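Why do laundry baskets have holes?

Grown-ups say the holes "let clothes breathe." Clothes don't breathe. Should we believe any of it?

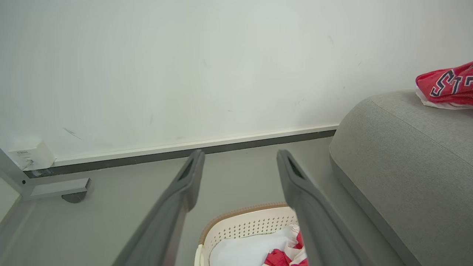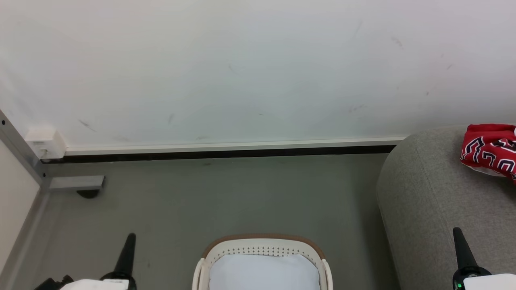
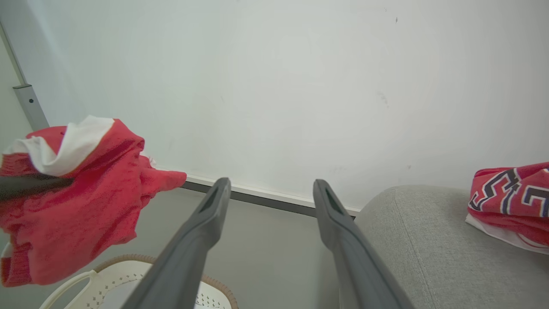

Air can get in through the holes, so a damp sock may dry a little. But stuff the basket full and the air can hardly move. A sock in the middle stays damp and starts to smell, holes or no holes. I don't buy the "stays fresh" labels. Try it with two old socks and sniff.

Last updated: 21 Apr 2018
We use cookies. OK / Learn more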